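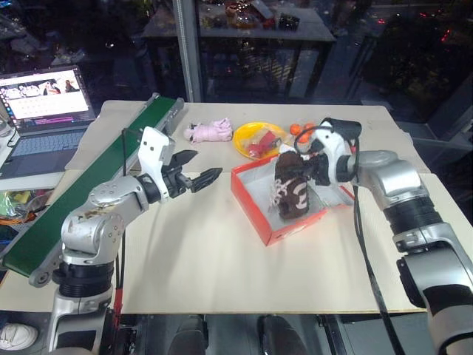 I had 200 tries to get through before I could go home, and by nine that night I was talking to the grippers.

The left one was the Lesen, the right one was the Laryea. Same arms, same controller, same dumb job – pick up the plush cake, put it in the shoebox, let go. The letting go was the hard part! Lesen got 79 out of its hundred, which I told it was fine, really, a solid C-plus. Laryea was sitting at 98 with one try left, and I swear it knew.

"Don't get cute," I said.

It went down slowly, closed on the cake, carried it over to the red box and stopped. It just held on. I checked the laptop, and the controller said open. I sent it again. Open, open, open.

"Come on," I said. "It isn't even real cake."

The fingers let go so gently the plush barely moved. 99. I wrote it down, reached for the power switch, and heard a motor hum behind me. The Lesen had turned toward the box – and I hadn't sent it anything.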